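# Rules for Working Near a Robot

*A page for young visitors to the Trudeck learning hall*

Robots can lift, fold and sort, but they do not know when a person is in the way. People must write rules for them, and people must follow rules too.

**The line on the floor.** Visitors stay behind the yellow line while a robot is switched on. Only trained staff may cross it.

**The speed limit.** When a person is near, the arm may move no faster than 50 millimeters each second — slower than most snails in cartoons, but faster than a real one.

**The stop button.** Each robot has a large red button. Any person may press it, including a child, and no one will be scolded for doing so.

**The gripper check.** A gripper is the robot's hand. Before work begins, Aranka Fodor opens and closes it 3 times.
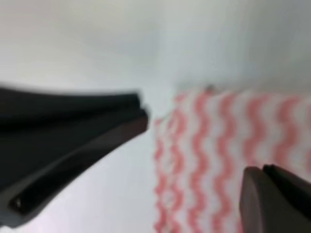 She also checks how hard it squeezes. Soft things such as cloth need a gentle hold, and the setting is written in the logbook. If a number looks wrong, the robot stays off until a second person has read it.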